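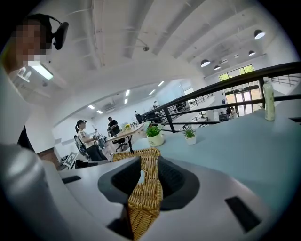
What did the July well samples show for nitrate?
Takumi Kikuchi said 7 of the 32 private wells tested were over the state limit, all of them on the Ratier side of the creek. The other wells were under it.

Drimbridge Well Water and Health Group
Minutes, August meeting
Called to order 6:30 p.m. Macarena Robles chairing. Previous minutes approved with one correction (Sekbridge Road was left off the sampling list).

1. Well results
Letters have gone to the households over the limit. They were told not to use the water for infant formula and that boiling does not remove nitrate. Two households have asked for a retest. M. Robles asked that the retests go to the same lab. Agreed.

2. Bottled water
The county will supply bottled water to homes with a baby or a pregnant woman. Pickup is at the Valderrama fire hall, mornings only. A member asked about delivery for people without a car. T. Kikuchi to call the county.

3. Budget
Balance is $1170. Lab fees for the next round will take almost all of it. Motion to set aside $100 for postage. Seconded and carried.

4. Fertilizer storage
Discussion of the open storage pad upstream of the Ratier wells. The owner has not answered our letter. M. Robles will write again and copy the health department. Motion to invite the extension office to speak was tabled.

5. Other
Sample bottles must be kept cold and returned the same day. Three came back late last time and could not be used.

Adjourned 7:50 p.m.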